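Nostico Handling Unit: Set-up Guide
Section 4. Assigning chores and setting limits

4.1 Purpose of this section

This section explains which chores may be given to the Nostico unit at a Clidimbridge site, and which must stay with staff. It should be read by the shift supervisor before the unit is first switched to Work mode.

Supervisors often ask whether the unit can take over a person's round. At the present release it cannot. It can carry out single, well-defined jobs within a larger round, provided that the area has been prepared and a trained person remains within call.

4.2 Chores by grade

Grade A (may run with a person within call): moving an open bin between two marked points; placing flat cartons in a bin; returning empty bins to a rack.

Grade B (a person must watch throughout): sorting mixed packaging; picking up single items from the floor; wiping a level worktop.

Grade C (not permitted): folding cloth; handling glass or blades; tying or untying bags; any work on stairs.

Folding is requested more often than any other Grade C chore. In the Ots trial the unit was given 1130 folding tasks, and the results were too uneven to be of use on a working floor. The grade will be looked at again when the Nustenar software release is issued.

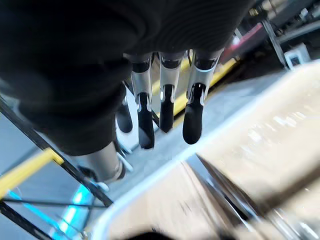

4.3 Preparing the area

1. Mark the start point and the end point. The distance between them must not exceed 2000 mm.

2. Check that the bin stands level and that its rim is free of tape, straps and loose film.

3. Flatten cartons before they are offered to the unit. A carton that springs open may be gripped by the flap and dropped.

4. Set the reach height on the control panel. The upper limit is 1740 mm and must not be raised.

5. Select the chore from the list and confirm its grade. The panel will not accept a chore without one.

6. Run the chore at Slow for 2 full cycles before choosing Normal.

Note: See-through plastic is harder for the unit to judge than solid colours. If it misses the rim of a clear bin, stop the chore and fit a rim band – do not increase the grip force.

Note: Strong reflections from bare metal may cause the unit to pause. A pause of this kind is not a fault and need not be entered in the log.

CAUTION: Keep hands out of the bin while the unit is in Work mode, including during a pause. It may resume without a sound signal.

CAUTION: Do not hand items directly to the unit. Place them at the start point and step back.

4.4 Changes to the grades

Grades may be changed only by the site automation lead, Margus Eglītis. Requests should state the chore, the items handled and the time a member of staff now spends on it. They are reviewed each March, and the revised list replaces the one given in 4.2.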